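Handheld gripper build, two hands, toothpaste keeps rotating

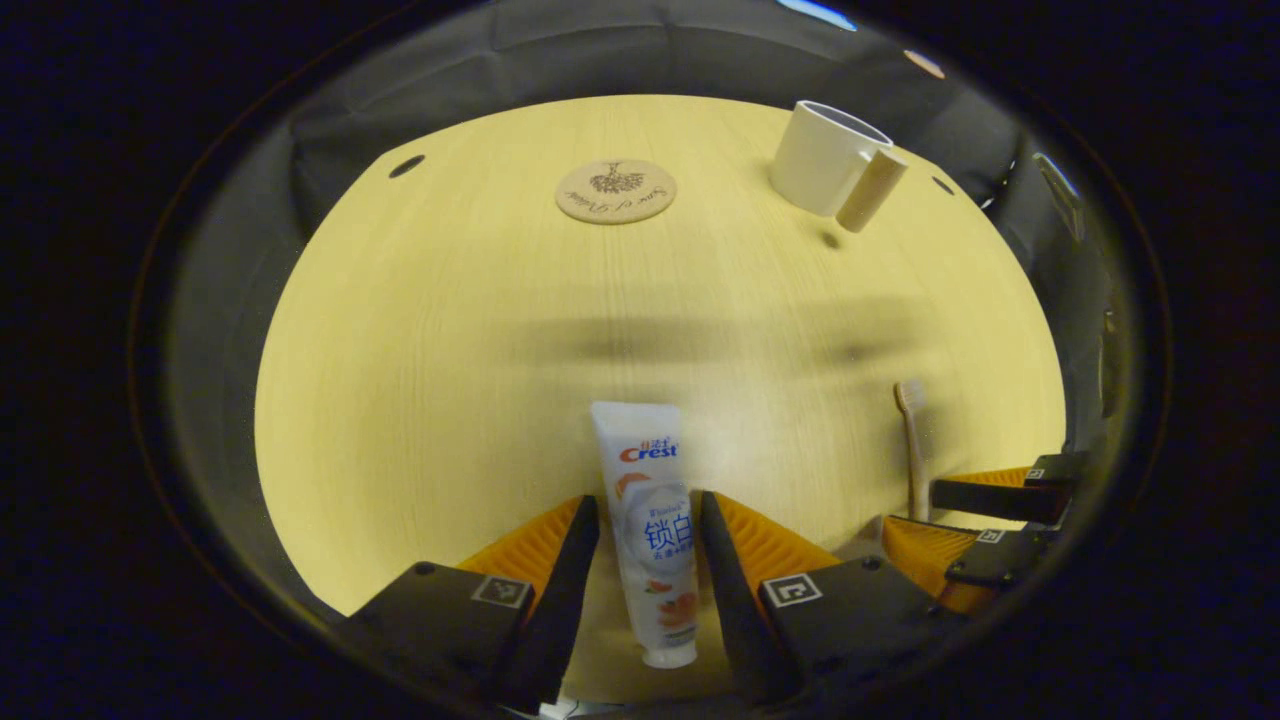

pivan_shed
Posted 9:40 pm
So the pair are built and working, mostly. Shared bench at Lilledbridge, printed at home. Orange ribbed pads, black fingers, a marker on each side so the tracking can work out how wide it's open. Plan is one hand holds the toothpaste, other hand brings the brush over. Easy for a person. Less easy with two wedges.

Problem — tube rotates in the fingers as soon as I tilt it past halfway. Brush is fine, skinny handle, sits there all day. Tube just swings around on its own weight. Spent 2886 frames of tracking log working out it wasn't the tracking. It's the grip.

Anyone solved this without going to a three finger thing? Don't want to redesign teh whole hand.

jimholm_workshop
Softer pads. What infill are you running? If it's the stiff orange stuff people were buying in January, bin it. Got a roll of that, rubbish, prints beautiful and grips like a dinner plate.

pivan_shed
It's that exact stuff lol. Got 900 grams of it left.

offcut_kev
Disagree on the pads. Ribs are the issue. Are they running along the pad or across? On a soft tube you want more contact area, ribs give you a few skinny lines to pivot on. Sand a pair flat and try it before you spend anything.

jimholm_workshop
Ribs are there for a reason mate. Flat pads on a glossy tube slide. Tried it on the Piras hand, dropped everything.

offcut_kev
The Piras hand dropped everything because the spring was shot, you said so yourself in that thread

jimholm_workshop
Spring was tired. Wasn't shot.

saltbush_cnc
Can we not do the spring again

Grab it higher up? Where's the weight in the tube, if it's a full one most of it's going to be well away from the cap. With the cap end down and a grip in the middle it's top heavy. Move the fingers toward the heavy end and it'll hang instead of flopping.

pivan_shed
Tried higher. Better when it's upright, but then the finger tips are in the way when the other hand comes in. They clash. Might be able to live with it if I come in lower with the brush, dunno.

Also cap. Haven't even started on the cap.

offcut_kev
Flip top or screw?

pivan_shed
Will check when I'm back at the bench. Either way I need it to stop spinning first

mudflat_mel
Bit of bike tube glued over the ribs. Contact cement, clamp overnight, done. Cost me nothing, did 200 pickups on the Pivanholm build before an edge lifted. Looks daggy but who cares.

jimholm_workshop
Rubber's good but it'll mark the tube. And it changes your finger spacing, so redo the width calibration or your numbers are out.

mudflat_mel
It's toothpaste. Mark away.
Fair on the calibration though, I forgot and lost an arvo to it.

offcut_kev
Still say sand one pair first. Ten minutes.

pivan_shed
Ok doing both. Sanded pair on the left hand, bike tube on the right, swap the toothpaste between them, 100 tilts each. Leaving the brush out of it for now. Will recalibrate before not after, thanks Mel.

saltbush_cnc
Same tube for both yeah? A half squeezed one is a totally different object

pivan_shed
Same tube. Nobody in my house is allowed to touch it

jimholm_workshop
Put me down for the rubber. And post the stl for the finger if you don't mind — I like that taper, mine are too fat at the tip to get in beside a cup.

pivan_shed
Will do, need to fix the screw hole first, it's a touch tight and I've been drilling it out by hand like an idiot. Tomorrow night probly.

We use cookies to keep you logged in and remember your settings. By continuing to browse you accept our use of cookies. Accept | Manage preferences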